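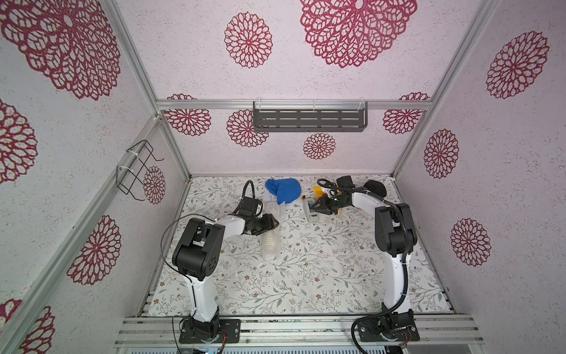
3.2 Pattern, clutter and the small room

I have a soft spot for busy surfaces, so I should own up to that before I go on. When we papered our little booth I wanted it to feel like somebody's spare room, with lacy red medallions on the walls and a leafy, flowery covering on the floor, and I wanted ordinary bits and bobs lying about on top (a crumpled blue cloth, a clear plastic bag, that sort of thing). Plain grey would have been quicker. But people don't live in plain grey, and what I was after in this part of the study was how a thing looks when it has been dropped on a pattern and left there.

Clear plastic turned out to be my favourite by miles! We asked 16 people to go through our photographs and mark where each item stopped and the floor or wall began. Cloth gave them hardly any bother. With the bag they dithered, went back, rubbed out their line and tried again – you look at a crumpled bag and half of what you see is whatever sits behind it. 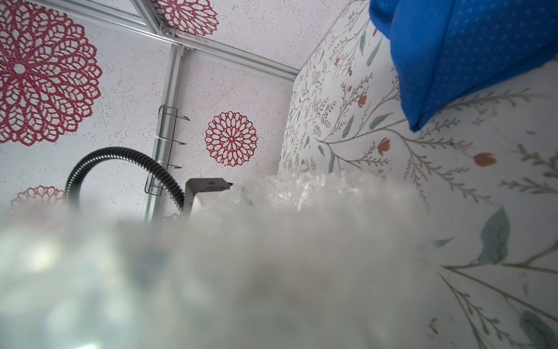
Nazanin Tabrizi objected, when she read our draft, that the pattern was getting too much of the blame, and that a bag on a bare table would have muddled people nearly as badly. I think she has a point. We had no bare table to compare with, and I'd want one before saying anything firmer about the medallions.

The floor is another matter. Its print has long curving stems that sweep across in much the same direction, and our markers told us they found themselves following a stem when they meant to follow a fold. Friederike Hellwig and I went over all 300 outlines by hand in October, with a lot of tea, and the wandering lines were easy enough to spot once we knew to look for them.

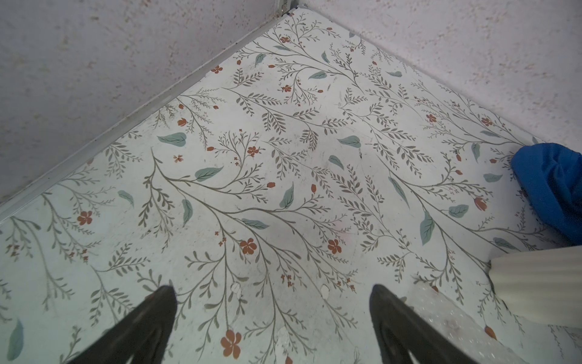
Figure 2. Floor covering with stems, leaflets and orange flowers, running up to the corner of the two walls.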